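Every winter I swear I'm done with rider news, and every winter I end up on the couch at eleven at night refreshing a forum run by a guy in Antwerp. So, the second seat at Lumholm Racing. It's gone to Danish Rajput, the press release went out this morning, and I have thoughts (too many of them, sorry).

Let me back up, for anyone who doesn't follow the Kerr Lightweight Cup as closely as I do. That would be most of my family and probably all of my coworkers. Lumholm ran two bikes this year, one for Benedetta Farina and one for Rory Lamont. Farina is staying. She signed in the middle of the season and there was never any drama about it. Lamont was the question mark. He had a great spring, a terrible summer, and then that crash at Cirnen where he slid off while leading and took his own teammate wide. I watched that one through my fingers.

After that everybody figured he was done, and the only thing left was to guess the name. I guessed Rory Mowat. I guessed it loudly, on this very blog, back in November, and a few of you have already emailed to remind me. Fine! I was wrong! I still think it made sense at the time. Mowat knows the bike, he'd ridden for them as a stand-in at two rounds, and he finished both races in the points on a setup that wasn't his. If you'd asked me to put ten bucks on it I would have put twenty.

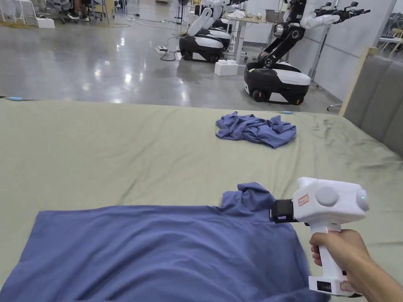 What I didn't count on was the money side. Stestus came in as the main sponsor over the fall, and they wanted somebody young with a few seasons ahead of him. Mowat is thirty-one. Rajput is nineteen. I don't love it when a decision gets made that way, but I've followed this sport long enough to stop being shocked.

And look, the kid can ride. I don't want this to read like I'm mad he got the job. He took 6 podiums in the junior series this season, and a couple of those were in the rain on a bike that was plainly down on power. The one I keep going back to is the second race at Cirnen, where he started at the very back after a jump start penalty and came through to third. There's an onboard video of it and I've watched it more times than I should admit. He goes around the outside at the hairpin, twice, on the part of the track everybody else treats like it's covered in marbles. You can hear the commentator run out of words.

My worry is the jump in weight. The junior bikes are little things, and you can get away with throwing them around. The Lumholm is a heavier machine and it doesn't like being bullied. Farina has said in pretty much every interview that it took her most of a year to stop fighting it and let the front end do its own thing. If it took her a year, I'd give Rajput at least until the summer break before anyone starts yelling about results. (They'll start yelling after round one. I know how this goes.)

The good news is he gets Arnout Michiels as crew chief. I can't say enough nice things about Michiels. He's the one who calmed Farina down, he's the one who got the bike to stop eating rear tires, and he talks to riders like they're people with a tough job. I met him once for maybe two minutes by the fence at a test day, and I asked him a really dumb question about gearing, and he answered it like it was a smart one. I've been a fan of the guy ever since.
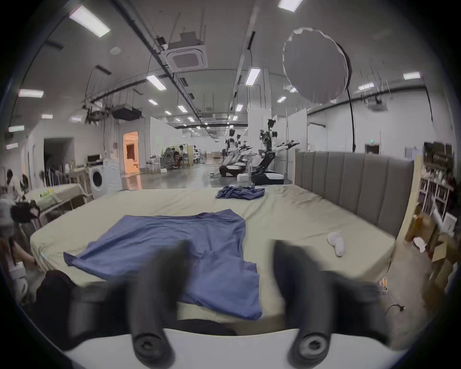
As for Lamont, there's no word yet. The forum says he's talking to one of the smaller teams about a one-year deal, and the forum also said Mowat was a lock, so take that for what it's worth. I hope he lands somewhere. He's had a rotten year and he still signed every cap that got shoved at him at the end of it, my nephew's included.

Mowat is apparently staying on as the test rider, which I think is a bit of a waste, but he'll get laps, and if somebody breaks a collarbone in April he'll be the first one they call.

Speaking of laps, the first test is supposed to be at the old Cirnen circuit in February. They opened the place in 1956 and I'm pretty sure the bathrooms are original. I did the drive last year, 507 miles each way, and swore I'd never do it again in winter. I've already looked up motels. Whether they'll let fans in this time is another matter, with everything going on, so I may be watching a timing screen from my kitchen like everybody else.

One last thing on numbers, for the couple of you who asked. Rajput is keeping 90 from his junior days. He wanted 900, like his dad had on his old dirt bike, but the rules only allow two digits. I think they should have let him have it.

I'll do a longer post on the full grid once the last two seats get filled. My guess for both is coming next week, and given how the last one went, you might want to bet the other way.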